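A February morning at the Skadville test flat

I have been meaning to write up our visit to Skadville since we got back, and the notes have sat in my coat pocket long enough to go soft at the corners, so here goes. Regular readers will know that our little circle of care home managers and equipment buyers tries to get out and see something new every winter. Last year it was hoists. This year it was household robots, and in particular the house rules that ought to go with them.

Skadville is a test flat, or rather a row of them, tucked behind a builders' merchant on the Vandovthorpe road. You could drive past it twice (we did, and the coach driver was very patient). From the outside it looks like an office with the blinds down. Inside there are ordinary rooms – kitchens, bedrooms, bathrooms – fitted out the way people really live, and robot arms are set to work in them on everyday jobs while the staff write down what goes wrong and what the rule should be so that it goes wrong less often.

There were 27 of us, which was rather a squeeze in the hallway, and we were given tea and a very decent flapjack before anybody let us near a machine. Our host for the day was Remedios Sebastian, who looks after the working practice side. She has a lovely unhurried manner and answered every question we had, including several of mine that I suspect she gets every week.

She began with the house rulebook, a ring binder that lives on a shelf by the front door. The first edition ran to 10 pages and was, by her own account, copied largely from a workshop where everything happens behind a fence. It didn't suit a home at all. You cannot fence off somebody's bathroom. So the binder has been rewritten room by room, and every entry must now give the job it came from. I liked that very much. At our place we have policies so old that I couldn't tell you what on earth prompted them, and I came away determined to go through ours with a pencil.

The binder is fed by the log, and the log had reached 2,542 entries on the morning we were there. Most are dull, Remedios told us cheerfully, and she wants them dull. An entry might say only that a cupboard door swung back further than expected, or that a mat rucked up. But when the same dull thing comes up in room after room, it earns itself a line in the binder.

After tea we were split into smaller parties and I went with the bathroom group. I'm glad I did! A bathroom has everything in it that makes a safety person wince: water, mains electricity, hard edges, slippery floors, and a great many small personal things that no one wants knocked about or muddled up.

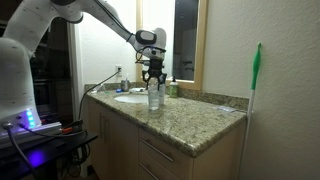

The bathroom job, with the gripper closed on the top of a water bottle beside the sink.

We stood well back and talked in whispers, as you do in a hospital, though there was no need. What struck me was how homely the counter looked. A toothbrush in a metal cup, a green soap bottle with its white pump, odds and ends by the tap. The rule at Skadville is that the counter is not to be tidied for the robot's benefit. If a resident would have left it like that, it stays like that, and the arm's route has to be planned to suit. We had a good discussion about this on the coach home, as two of our party felt that a cleared surface is always safer. I can see it both ways. For a first trial I would probably clear it, and then put things back bit by bit.

Bottles have a page of their own. They are to be gripped high up, by the neck or cap end where the shape allows, and the hold is to be checked before any lift. If the plastic gives under the fingers, the job stops and a person decides what to do next. No bottle is to be carried over a socket or a plug, full or empty, and the route is walked through by a member of staff with a finger in the air before the arm is allowed to try it. I know it sounds fussy. Then I think of our own first-floor bathroom and the radio that used to sit on the windowsill, and it doesn't sound fussy in the least.

Cables were the subject I had most wanted to ask about, and I'm afraid I rather went on. There was a black lead plugged in at the wall socket above the counter, hanging down towards the base of the arm, and more cables trailing under the platform. My question was what the binder had to say about leads near a sink. Remedios took it seriously. The present wording asks for leads to be kept clear of the basin and off any stretch of floor where people walk, and for the run to be looked over at the start of each session. She thinks the wording is too loose. "Kept clear" means one thing to an electrician and another to someone in a hurry, and she would like a measured distance in the next edition. I said I would happily buy a copy.

Then there is the matter of who stands where. Each session has one named person whose only duty is the stop button. They don't take notes, they don't fetch things, and they don't chat to visitors (we tested this, shamelessly, and got a polite smile). They change over every 20 minutes. I thought that a short spell until I tried to watch a slow-moving arm for that long myself and found I'd drifted off to wondering about lunch.

Lunch, since I mention it, was soup and rolls in the front room, and over it we had short talks from two suppliers. Laskowska make signs and floor markings, and had brought samples of a plain door sign reading "Robot working, please knock", in letters large enough for my mother to read without her glasses. Pestetti do training for domestic staff, half a day on site, and their speaker was refreshingly firm that cleaners and night staff should be on the course as well as managers. I have asked both for prices and will pass them round when they arrive.

For anyone thinking of going, the flats take groups by arrangement, parking is tight, and the step at the side entrance is steeper than it looks. Wear flat shoes and bring a cardigan, as the corridor is chilly. Remedios has kindly promised me the bathroom pages of the binder once the cable wording is settled, and I'll bring them along to our next meeting.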